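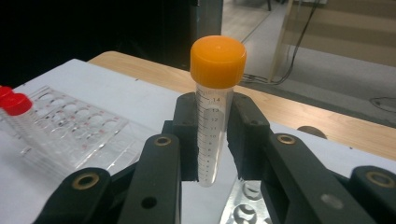
A tube with its orange screw cap, printed with a scale down the side.

Objects | Small Things, Long Lives
Reading time: 4 minutes

The tube that went everywhere
By Oleksandra Onyshchenko

My first week of work in a laboratory was in June, and I spent it putting tubes into racks. I had a diploma and quite a high opinion of myself, so I was a little offended. The supervisor gave me a carton with 522 tubes in it and a marker pen, and went to lunch.

I have since changed my mind about this kind of work, and also about the tube. It is a very modest object. The body is clear plastic, the bottom is a cone, and the cap has ribs on its edge so that a gloved finger can turn it. The numbers are printed in black, one under another, and after some months you read them as you read a clock, without thinking. The cone is for the centrifuge. When the tube spins, whatever is heavy goes down and collects in the narrow point, and you can pour away the rest.

At Zirnness, where I worked for 4 years, the colour of the cap was a matter of serious discussion. One supplier sent orange, another sent red, and the colours had no meaning at all until people gave them one. In our room orange was for samples and red was for controls. In the room across the corridor it was the opposite. You can imagine what happened when we shared a refrigerator.

The rack is the other half of the story. Old laboratories like metal wire, and I like it too. It goes in the water bath, it does not mind heat, and you can see through it from the side and check the level in every tube.
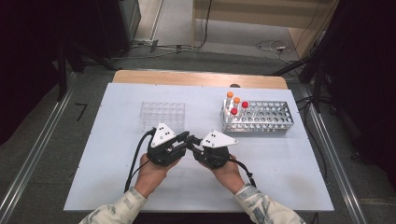 Clear plastic racks are lighter and much quieter, which matters when six people work in one room. But they slide if the bench is smooth, and I have seen a full one travel to the edge after one careless elbow. My own habit is to fill from the back left corner and come forward, so that my sleeve never passes over a tube that is already standing. Everybody has such a habit, and everybody believes that theirs is the correct one.

Last winter I visited the store room at Plotmont, where Mrs Romaniuk keeps the glass and plastic for the whole building. Her shelf list had 3,008 lines. More than 75 of them were for tubes and their caps, and she could tell me from memory which caps fit which tubes and which only seem to fit. The second kind she keeps in a drawer with a red label — they leak, but slowly, so that you notice only the next morning.

I asked her why she does not throw them away. She said that the tubes without caps are still good for buttons and seeds. I have one on my own kitchen shelf now, with coriander in it, up to the line for ten.

More from Objects
The Kamell kettle and its many lids
A drawer full of pencils
Why we keep the good scissors hidden
Letters to the editor: your oldest jar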